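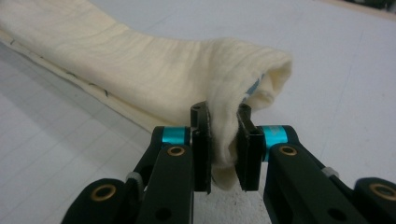

Cream cloth, folded lengthwise, on the pale table.

Household linen receives very little attention in most homes until a guest is expected or a drawer will no longer close. The latter was the case in this household in November, and the present entry records how the cloths were sorted, washed, folded and returned to storage. Several readers of the earlier entry on the pantry shelves asked for something similar on linen, and it is hoped that the notes below will be of use to them.

The cloths in question had been kept in the lower two drawers of the Gondeck sideboard in the dining room. The sideboard is a deep piece and was purchased for plates. Its drawers have an interior width of 18 inches, which suits a place mat very well and a long table cloth very poorly. Over several years the longer pieces had been folded in quarters, then in eighths, and finally pushed to the back wherever they would go. The result was a set of hard creases that no ordinary pressing would remove, and a top drawer that had to be lifted slightly before it could be opened.

Everything was taken out in a single morning and placed on the dining table. Pieces were then separated by use: cloths for the table, cloths for the kitchen, and cloths for which no use could be remembered. The last group was the largest. It included a number of napkins from sets that have not been complete for a long time, two runners in a shade of mustard that does not agree with the present wallpaper, and a quantity of plain cotton squares bought to line bread baskets. The bread baskets themselves were given away some years ago.

Pieces with holes or thin areas were set aside for cleaning rags. Pieces in good condition but no longer wanted were placed in a bag for the donation counter at the Cirholm parish hall, which accepts clean linen until 15 December. The mustard runners went into that bag, were removed from it in the evening, and were put back the following morning.

Washing

The remaining cloths were washed in two loads. White and cream pieces that are 100 percent cotton were washed warm with an ordinary powder detergent and no softener. Softener has been discontinued in this house for anything that touches a dish or a glass, as it leaves a film and the cloth then moves water from place to place without taking it up. Colored and printed pieces were washed cool, with the darker ones turned so that the printed side faced inward.

Line drying is preferred where the weather permits. In November it seldom does, and the cloths were hung over the banister and across the backs of the dining chairs. Each piece was pulled by the corners while still damp and smoothed with the flat of the hand. This takes perhaps a minute for a large cloth and saves a good deal of work at the ironing board. Cloths with a soft weave will keep some fine creasing whatever is done to them, and it is the view of this author that they look better for it. Only the two formal cloths used at the holidays were ironed.

Folding

The old method of folding in quarters was abandoned. Long cloths are now folded lengthwise only, until they form a thick, flattened tube, and the end is then turned over upon itself. The cream cloth was the first to be treated in this manner, and it served as the test for the remainder. The table is the right place for this work. A bed is too soft and the layers slide, and the ironing board is too narrow for the lower layer to lie flat.

Some adjustment was required in the course of the work. The first fold should be made with the better side of the cloth facing out, so that anything on the underside stays within. A trace of light blue shows inside the curl of the cream cloth, and it is of no consequence there. The hems should be brought close to one another but need not meet exactly. Older hems are rarely straight, and an attempt to force them into line will produce a twist farther along the cloth. If the lowest layer extends a little past the others, it may be left as it is.

The small dark marks along one edge of the same cloth were considered at some length. It could not be settled whether they are pen or loose stitching. An inquiry was made at Deng, the dry cleaner on the corner, where the advice was to leave the hem alone unless the marks spread. That advice has been followed. Bleach was ruled out at once. It has a poor history in this household, chiefly in connection with a set of pillowcases that turned yellow in a band across the middle.

Thick cotton cloths hold this fold without assistance. Thinner ones tend to open, and these were secured with a loop of cotton tape tied in a flat bow. Rubber bands should not be used - they harden, and in the worst instance they adhere to the fabric and leave a brown line. Elastic hair ties were tried on one runner and left a visible waist in it.

Storage

The folded cloths were not returned to the sideboard. A shelf in the hall closet was cleared for them, 80 inches from the floor, which is high but dry and away from the kitchen. Two shallow bins from Akotis were placed on it, one for table cloths and one for runners. The bins are open at the front, and a cloth may be drawn out without disturbing those above it. A step stool is now kept on the closet floor, where it has already been walked into on two occasions.

Kitchen cloths went back to the kitchen, in the drawer beside the stove. They are folded in thirds and stood on edge. This arrangement was described in the entry on the pantry and has held up well, with the exception of the oven cloths, which are too heavy to stand and are now hung from a hook.

The sideboard drawers have been given over to place mats and the good napkins. Both drawers open without lifting. A sheet of plain paper was laid in the bottom of each, and a small bag of dried lavender was put in the upper one. Lavender was omitted from the lower drawer at the request of another member of the household, who finds that it reaches the toast.

A few matters remain outstanding. The mustard runners have been moved to the runner bin pending a decision. The two holiday cloths are still over the banister, as they are too wide to be folded on the dining table without its extension leaf, and the leaf is behind the winter coats. The coats are to be sorted next, and an entry on the hall closet will follow when that work is done.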